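OK so the Fuvance hand-held gripper kit has been at my place since August and a bunch of you asked what I think. Thread, because I have opinions.

What you get in the case: the gripper, two sets of finger pads, a charger, a sling strap I have not used once, and a card with a setup code. The kit is $443. The pads are a separate line on the reorder page, so check what you're adding to the cart.

Setup was easier than I expected! Scan the code, squeeze the handle all the way twice so it learns open and closed, done. I did it standing at the counter with coffee in the other hand.

What you're paying for is the recording. You do a chore with the gripper, it logs the whole thing, and you upload the session to train an arm later. Ayantu Hadgu and I are doing kitchen cleanup for our little side project, so I've been tidying the same table over and over like a person with a problem.

The squeeze is lovely. Light at the start, firmer toward the end, and you stop thinking about it after the first evening. My old Droltwood one felt like a staple gun, so this is a big step up for my wrist.

Pads! I went with the blue textured ones. They hold onto slick stuff way better than the smooth set did for me. Wrappers especially – the smooth pads just pushed foil across the table and I said some words.

Where it bugs me: thin flat things. Jar lids lying down are a pain. You have to come in at a low angle and catch the rim, and I miss plenty. Bereket Mamo swears by dragging the lid to the table edge first. I tried it and dropped one behind the chair.

Also wrinkled tablecloths. If you press down too hard, the pads pinch cloth along with whatever you wanted. I keep meaning to iron mine and I keep not doing it.

Battery: 90 minutes on my longest run, with the app open the whole time. Fine for me. Anoma Mondal records in long stretches and wants a swappable pack, and I get that.

The upload app is the weak spot. It's slow, the session names are all numbers, and I've had 2 sessions get stuck until I restarted my phone. Support answered in 8 hours and was nice about it, but still.

Today's table, right before a go at it:
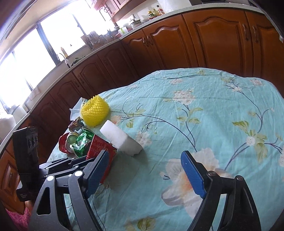

Trash, a lid, one sponge-looking block and the yellow fruit net. Blue pads on, floral cloth still not ironed.

Soft things like that net are my favorite, by the way. Bumpy foam squishes down and comes right back, so it's very forgiving if your aim is off.

Would I buy it again? Yeah, for the handle alone. If you only want to try this out for a weekend, borrow one first. Hajar Farouk has been lending hers around, so ask her nicely.

Clear plastic bags are next, and I'm already annoyed at them. If you have a trick for picking those up, reply with it please!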